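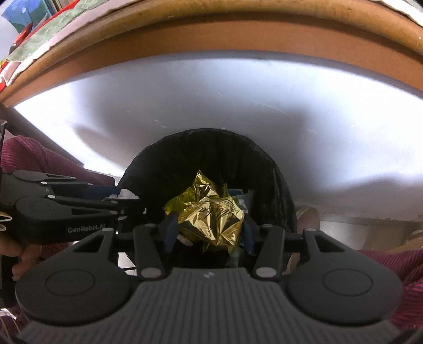
Wanted: people who like chocolate and can bear to be asked about it

The Fulldale Tasting Panel has two empty chairs and would like them filled before the December boxes are settled. We taste for small makers who want to know what the public will think before the public gets a chance to say so. We meet on Thursday evenings in the upstairs room at Cosgrove Hall, Pernport, and we finish by nine because Reginald Park has a bus to catch.

You don't need training. Our last recruit described a sea salt caramel as "like being told off at the beach", and the maker changed the recipe. What you do need is a working nose, a fair amount of patience and the ability to eat half a truffle and put the other half down. Applicants usually overrate themselves on that last point.

A session runs to 14 samples, with water and dry crackers in between. You score each one on a sheet, in silence, then we argue. Marion Ogilvie chairs the arguing. She has sat on the panel for over 40 sessions and still thinks white chocolate is a clerical error, so please don't expect her support if you are fond of it.

We can't take anyone with a nut or milk allergy, anyone who works for a confectioner, or smokers, sorry. Perfume and aftershave stay at home. So do children, however gifted.

The pay is modest: your travel, a small fee per session and whatever is left on the plates — less than you'd hope.

To apply, write to Mahnaz Hashemi at Cosgrove Hall with a few lines on the worst chocolate you have ever eaten and why you finished it. Letters close on May 30, 2019. Shortlisted people will be asked to a trial tasting, and told either way within the fortnight.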